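Plate warping

Plate warping is the permanent departure of a dish or plate from its intended flat or evenly curved form. It occurs in ceramic, glass and plastic tableware and may arise during manufacture, storage or use. A warped plate rocks on a level surface, stacks badly and puts uneven loads on the pieces above and below it.

Terminology

Makers separate warping from two related faults. Sagging is the downward movement of the center of a piece under its own weight while the material is soft. Humping is the opposite, a center that stands higher than the ring around it. A piece whose rim rises and falls around its circumference is described as winged. Older trade lists, including those of the Praren works, use the single word "cast" for all of these.

Causes

In ceramics, most warping starts before firing. Clay particles line up in the direction in which the material is pressed or rolled, and the body shrinks by different amounts along and across that direction. Uneven drying adds to the effect: the rim loses water first, becomes stiff and resists the later shrinkage of the center. During firing, part of the body melts and the piece softens, so that any lack of support under the base or rim shows as a change of shape.

Glass plates are commonly made by pressing or by slumping a flat sheet into a mold. Warping follows if the piece leaves the mold while still soft, or if the two faces cool at different rates. Annealing, in which the glass is held at a steady temperature and then cooled slowly, relieves the stresses set up in forming, but it does not restore a shape that has already been lost.

Plastic plates warp mainly through uneven shrinkage after molding. Ribs, thick rims and off-center filling points all encourage it. Thermoplastics may also deform in use when they are washed or heated above their softening range – usually with a load resting on them.

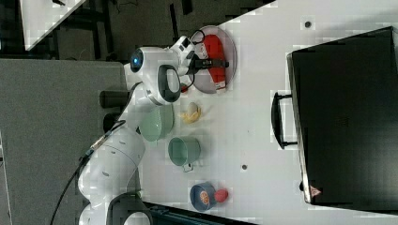

Can a warped ceramic plate be made flat again?
Refiring on a flat support sometimes reduces the fault, but the result is uncertain and the glaze may be damaged. Most makers grade the piece as a second or discard it.

Measurement

The simplest test is to set the plate on a surface of known flatness and press on opposite points of the rim. Movement shows that the foot is not level. A feeler gauge slid under the foot gives the size of the gap. For rim height, the plate is turned on a centered wheel beneath a dial indicator, and the difference between the highest and lowest readings is recorded.

The Lindberg method, used at the former Wornonbridge pottery, took 5 plates from every batch of 1,000 and measured each at the foot and at the rim. Katia Farina, who described the method in a survey of factory practice, noted that it found faults in the foot reliably but missed winged rims when the readings were too widely spaced. Mervyn Pilkington later proposed a continuous reading around the full rim.

Prevention

Common measures include slow and even drying, setters shaped to the underside of the piece, and a foot ring placed far enough out to support the well. A thicker rim resists winging but dries more slowly than a thin one. Greco ware, a heavy hotel pattern, used a rolled edge for this purpose.

Finished plates of glass and ceramic do not warp at room temperature, and storage affects them only through chipping or breakage. Plastic plates are best stored flat in short stacks, away from heat.

See also

Annealing
Foot ring
Kiln furniture
Slumping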